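**Ticket:** gripper stalls and drops cloth on the sink task
**Project:** Fadmont student robotics, home chores team
**Robot:** Pyo arm, Zotura controller
**Opened by:** Shaohua Yao
**Status:** open, workaround in place

**Problem**

The arm reaches the cloth and closes on it, then the controller throws error 440 during the lift and the gripper opens. The cloth falls back into the sink. The same program ran fine in the lab in May with a cloth on a flat bench. It fails in the kitchen most of the time.

**What I tried first**

- Restarted the Zotura. No change.
- Reloaded the calibration file from the lab. Worse, the arm closed short of the cloth.
- Ran a fresh calibration in the kitchen. Reach is good now, error 440 still there.
- Swapped the gripper cable for the spare. No change, so I put the old one back.

The manual only says 440 is "load out of range," and the log shows the current going up right as the lift starts. That made me think the fingers were pressing on the sink floor before they closed. I raised the grasp height by 8 mm and the error went away for a few runs, but then the fingers only caught the top fold and the cloth slipped out.

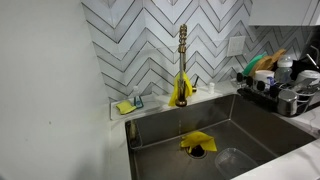
After that I went through the vision side. Cateo gives us a grasp point at the middle of whatever it marks as cloth. With one cloth over the faucet and another down in the basin, both yellow, it sometimes joined them into one object and put the point between them. The yellow sponge on the tray got included once too. I limited the search area to the basin and the point has stayed on the right cloth since.

The drain is the other trouble spot. When the cloth is lying over it, the depth reading drops at the hole and the arm goes too low. I think this is where the extra load comes from. I set a floor limit so it can't go below the basin bottom, whatever the depth says.

**Settings now**

- Grip close time: 200 ms
- Wrist angle: 45 degrees
- Search area: basin only
- Floor limit: on

**Result**

Error 440 still shows up, but less often, and only when the cloth is bunched up tight. The clear container is a separate issue — Cateo mostly doesn't find it at all. I'll open another ticket for that.

**Still to do**

- Log the motor current for each lift and attach it here
- Try the softer finger pads
- Ask whether the 440 threshold can be changed on our firmware

Please don't overwrite the kitchen calibration file. The lab one is in the old folder if you need it.

— Shaohua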